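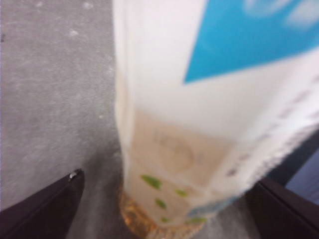 홈 제품 다운로드 고객지원 문의 내역 로그인

본 사이트는 서비스 품질 향상을 위해 쿠키를 사용합니다. 계속 이용하시면 쿠키 사용에 동의하신 것으로 간주합니다. [동의] [설정]

기술지원 문의 제1243호
제목: Pliretti 그리퍼 키트, 원통형 용기 근접 시 파지 중심 좌표 이탈
대상 제품: Pliretti 2지 그리퍼 및 손목 카메라 키트
제어 소프트웨어: Alum
접수 경로: Grosano 시험실
처리 부서: Alexiou 기술지원부
접수일: 2023년 5월 30일 화요일
상태: 조치 완료, 경과 관찰

1. 문의 내용

당 시험실은 Pliretti 키트의 도입 적합성을 검토하고 있으며, 인쇄 라벨이 있는 흰색 원통형 용기를 대상으로 파지 시험을 수행하고 있습니다. 용기는 회색 작업면 위에 놓고, 손목 카메라로 위치를 보정하면서 접근하는 방식입니다.

접근 초기에는 Alum 화면의 중심 표시가 용기의 축과 일치합니다. 그러나 작업면과의 거리가 줄어들어 용기가 영상의 대부분을 차지하게 되면 중심 표시가 한쪽으로 이동하고, 그리퍼가 이를 따라가면서 한쪽 손가락이 용기에 먼저 닿습니다. 이때 접촉 감지에 의하여 동작이 정지되며, 화면에는 "대상 경계 불확실"이라는 문구가 표시됩니다.

카메라 렌즈의 청소, 키트의 재기동, 용기의 교체를 차례로 시행하였으나 증상은 동일하였습니다. 원인 및 조치 방법에 대한 회신을 요청드립니다.

2. 1차 회신 (기술지원부)

문의해 주셔서 감사합니다. 송부하신 근접 영상을 검토한 결과 다음 사항을 확인하였습니다.

가. 용기 표면이 전반적으로 흐리게 촬영되어 있으며, 표면의 인쇄 문자는 판독되지 않습니다. 키트의 카메라는 고정 초점 방식이므로, 초점 범위보다 가까운 대상에서는 이와 같은 영상이 얻어집니다.

나. 용기의 왼쪽 윤곽은 회색 배경과 구분됩니다. 반면 위쪽의 청색 삼각형 도안은 흰색 몸체와의 대비가 매우 커서, 경계 검출 기능이 도안의 빗변을 용기의 윤곽으로 선택할 가능성이 있습니다.

다. 하단의 황갈색 부분 역시 몸체와 색상이 뚜렷이 다릅니다. Alum의 기본 설정은 단일 색상의 대상을 전제로 하므로, 몸체와 하단부가 별개의 대상으로 분리될 수 있습니다.

이에 따라 아래 자료를 추가로 요청드립니다.

- 정지 직전 구간의 동작 기록 파일
- 설정 화면의 "근접 추적" 항목 값
- 손목 카메라 교정 결과 파일

3. 고객 추가 회신

요청하신 자료를 첨부하였습니다. "근접 추적"은 출고 시 상태인 "항상 사용"으로 되어 있으며, 추적 중단 거리는 지정하지 않았습니다. 카메라 교정은 설치 시 1회 수행하였고 이후 변경한 사실이 없습니다.

아울러 질의드립니다. 설명서에는 추적 중단 거리의 권장값이 300 mm로 기재되어 있으나, 설정 화면의 도움말에는 200 mm로 기재되어 있습니다. 어느 값을 적용하여야 하는지 확인하여 주시기 바랍니다.

4. 2차 회신 (기술지원부)

동작 기록에서 중심 좌표는 작업면 접근의 마지막 구간에서만 이동하였으며, 교정 결과 파일에는 이상이 없습니다. 따라서 본 건은 기구부의 결함이 아닌 근접 구간의 영상 추적 설정에 관한 문제로 판단합니다.

권장값에 관하여는 설정 화면의 200 mm가 현행 기준입니다. 설명서의 300 mm는 이전 카메라 브래킷을 기준으로 한 값이며, 개정 과정에서 수정이 누락되었습니다. 혼선을 드린 점 사과드립니다.

조치 절차는 다음과 같습니다.

(1) Alum을 정비 모드로 전환하고 그리퍼를 대기 위치로 이동합니다.
(2) "근접 추적"을 "거리 제한"으로 변경합니다.
(3) 추적 중단 거리에 200을 입력합니다.
(4) "대상 분할 방식"을 "색상"에서 "외곽선 우선"으로 변경합니다.
(5) "표면 도안 무시"를 선택하고 설정을 저장합니다.
(6) 높이 700 mm의 관측 위치에서 대상을 다시 등록합니다. 기존 등록 자료는 재사용할 수 없습니다.
(7) 저속 모드로 접근 동작을 시행하고, 양쪽 손가락과 용기 사이의 간격을 육안으로 확인합니다.

설정 변경 후에는 중단 거리 이내에서 마지막으로 확정된 좌표가 유지됩니다. 이 구간에서 용기가 움직이면 보정이 이루어지지 않으므로, 작업면의 수평 상태와 용기의 고정 여부를 사전에 점검하여 주십시오.

5. 고객 결과 보고

안내하신 절차를 모두 적용하였습니다. 저속 모드에서 중심 표시의 이동은 재현되지 않았으며, 통상 속도에서도 정지 없이 파지가 완료되었습니다. 다만 (6)항의 재등록 과정에서 첫 시도는 저장되지 않았고, Alum을 재기동한 후에 정상 저장되었습니다.

당 시험실의 검토 의견서에는 본 증상을 설정에 의하여 해소된 사항으로 기재하되, 설명서와 화면 도움말의 불일치는 별도의 개선 요구 사항으로 기재할 예정입니다.

6. 처리 결과

- 원인 분류: 설정 (근접 구간 영상 추적)
- 부품 교체: 없음
- 후속 조치: 설명서의 권장값 정정을 문서 담당 부서에 요청함. 재등록 저장 오류는 별도 문의로 분리하여 접수함.
- 동일 증상이 다시 발생하는 경우 본 문의 번호를 기재하여 회신하여 주시기 바랍니다.

댓글 3

방문자
동일한 키트를 사용하고 있습니다. 반투명 용기에도 "외곽선 우선"을 적용할 수 있는지 문의드립니다.

Alexiou 기술지원부
반투명 용기는 배경이 비쳐 외곽선이 불안정할 수 있습니다. 해당 용기의 영상을 첨부하여 신규 문의로 접수하여 주시면 검토 후 회신드리겠습니다.

방문자
저희도 설명서대로 300을 입력해 두고 있었습니다. 정정본이 게시되면 공지란에도 안내를 부탁드립니다.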